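Zwischenbericht zum Vorhaben Lillow
Teilprojekt Vorführen textiler Handgriffe
Stand: 8. Februar 2019

Berichtende Stelle: Cadik, Arbeitsgruppe Manipulation
Empfänger: Förderstelle Fatus, Referat Haushaltstechnik

1. Gegenstand des Berichts

Der Bericht umfasst den zweiten Abschnitt des Vorhabens. Im ersten Abschnitt wurden die Aufgaben ausgewählt und die Greifer beschafft. Im jetzt abgeschlossenen Abschnitt ging es um das Vorführen selbst: Eine Person führt den Greifer mit der Hand durch die Aufgabe, die Kamera am Gerät zeichnet mit, und aus den Aufnahmen wird später eine Steuerung für den Roboterarm gelernt. Der Arm steht bei Mudaliar und wurde in diesem Abschnitt nur für die Vergleichsversuche mit Fernsteuerung genutzt.

2. Durchgeführte Arbeiten

Aufgenommen wurden 207 Vorführungen an Kleidungsstücken. Die Aufgaben waren Ausbreiten, Falten, Wenden und Ablegen auf einem Stapel. Vorgesehen war ursprünglich auch das Schließen von Knöpfen. Diese Aufgabe haben wir nach den ersten Versuchen zurückgestellt, die Fingerspitzen sind dafür zu breit. Sie wird im dritten Abschnitt mit anderen Spitzen wieder aufgenommen, sofern das Budget für Kleinteile reicht.

17 Vorführungen mussten verworfen werden. In den meisten Fällen hatte die Lageverfolgung den Greifer verloren, wenn er zu dicht über einer gleichmäßigen Stofffläche geführt wurde. In den übrigen Fällen wurde die Aufnahme zu früh beendet, bevor das Kleidungsstück abgelegt war. Seit der Änderung der Anleitung hält die vorführende Person den Greifer am Ende kurz still und beendet erst dann die Aufnahme. Danach trat dieser Fehler nicht mehr auf.

Ein Teil der Vorführungen fand im Labor auf einem Arbeitstisch statt, der andere Teil in Wohnräumen. Der Wechsel in die Wohnräume war im Antrag erst für den dritten Abschnitt geplant. Wir haben ihn vorgezogen, weil die im Labor gelernte Steuerung auf anderen Unterlagen schlechte Greifpunkte wählte. Gemusterte Bettwäsche war dabei schwieriger als einfarbige Tischflächen.

3. Vergleich mit der Fernsteuerung

Bei Mudaliar wurden dieselben Aufgaben über ein Steuergerät vorgeführt, bei dem der Arm den Bewegungen der Bedienperson folgt. Der Vorteil liegt auf der Hand: Was so aufgezeichnet wird, kann der Arm auch ausführen, Gelenkgrenzen und Reichweite sind bereits eingehalten. Der Nachteil ist das Tempo. Eine Faltung dauerte ferngesteuert im Mittel viermal so lange wie mit dem handgeführten Greifer, und die Bedienpersonen klagten über Ermüdung in der Schulter. Strickware ließ sich ferngesteuert nur mit viel Übung fassen, weil man den Widerstand des Stoffes nicht spürt.

Wir schlagen deshalb vor, die handgeführten Aufnahmen als Hauptbestand zu verwenden und die Fernsteuerung auf Korrekturen zu beschränken, also auf Stellen, an denen die gelernte Steuerung am Arm wiederholt scheitert.

4. Strickware

Strickware war im Antrag als eigene Gruppe aufgeführt und hat den größten Aufwand verursacht. Dünne Hemdenstoffe lassen sich an einer Kante zwischen die Finger nehmen. Bei einem Pullover greift man leicht zwei Lagen statt einer, oder die untere Lage rutscht beim Anheben mit. Die Anleitung schreibt jetzt vor, dass die Fingerspitzen geöffnet über der Greifstelle ausgerichtet werden und erst danach abgesenkt wird. Schräges Heranfahren ist nicht mehr zulässig.

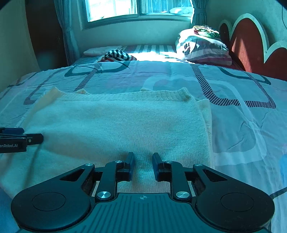
Divya Salian merkte nach Durchsicht des Entwurfs an, die Regel zum senkrechten Absenken sei für die Auswertung nützlich, mache die Vorführungen aber einförmiger, als es für das Lernen gut sei. Sie würde einen kleinen Anteil freier Vorführungen behalten, auch wenn davon mehr verworfen werden müssten. Außerdem fehle im Bericht eine Angabe, wie geübt die vorführenden Personen waren.

Den ersten Punkt übernehmen wir. Im dritten Abschnitt wird ein getrennt gekennzeichneter Teil der Aufnahmen ohne Vorgabe der Anfahrt entstehen. Zum zweiten Punkt: Vorgeführt haben vier Personen, zwei davon mit Erfahrung aus dem ersten Abschnitt. Die beiden anderen erhielten eine Einweisung und Probeaufnahmen, die nicht in den Bestand eingegangen sind.

5. Abweichungen vom Plan

Die Kraftmessung in den Fingern ist nicht einsatzbereit. Die gelieferten Sensoren driften bei längerem Betrieb, der Lieferant hat Ersatz zugesagt. Die Aufnahmen dieses Abschnitts enthalten daher Bild, Lage und Öffnungsweite des Greifers, aber keine Kraftwerte. Ein Teil der Strickaufgaben wird nach dem Austausch wiederholt.

Die Personalmittel wurden planmäßig verwendet. Bei den Reisemitteln ist ein Rest geblieben, den wir in den nächsten Abschnitt übertragen möchten. Der Antrag auf Übertragung liegt diesem Bericht bei.

6. Nächste Schritte

Austausch der Sensoren und erneute Kalibrierung der Greifer
Aufnahmen in weiteren Wohnräumen, mit Schwerpunkt auf wechselndem Tageslicht
Freie Vorführungen ohne Vorgabe der Anfahrt
Erprobung der gelernten Steuerung am Arm bei Mudaliar
Versuche mit schmaleren Fingerspitzen für Knöpfe

Die Erprobung am Arm soll im Juni abgeschlossen sein. Der Termin hängt von der Lieferung der Sensoren ab. Verzögert sie sich, beginnen wir mit den Hemdenstoffen, für die keine Kraftwerte benötigt werden, und reichen die Ergebnisse zur Strickware nach.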